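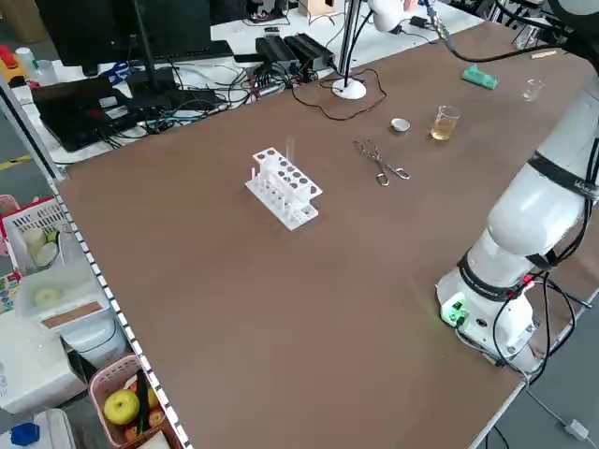 Pereyra asks why we must do the whole list again when the arm has only been standing still since the last shift. The reply from Sternport is short: standing still is also a state, and it has to be checked like the others.

Robot bench, Birkstead laboratory
Pre-start safety checklist, sheet 24
Date: Apr 2, 2019

1. Base bolts tight, no movement by hand. OK

2. Indicator on the base is lit. OK, green.
Comment: green means power only. It does not give permission to reach in.

3. Cables at the base free from the joints through full travel. TO DO
Comment: loops hanging over the table edge must be clipped. Same remark was made in March.

4. Glass beakers outside the path of the arm, or entered in the program. OK
Comment: positions compared with program 282.

5. Liquids named on the bench card. NOT OK
Comment: card is missing. Please write it before the first run.

6. Hand tools and sponge in their agreed places. OK

7. Floor cables not in the walking way. TO DO

8. Emergency stop tested from both sides. OK
Comment: the button is a little stiff – Oltumov is informed.

9. Hands away from the table before motion is enabled. OK
Comment: this includes the person who adjusts the lamp.

Start allowed: no, until point 5 is closed. Points 3 and 7 to be closed the same day.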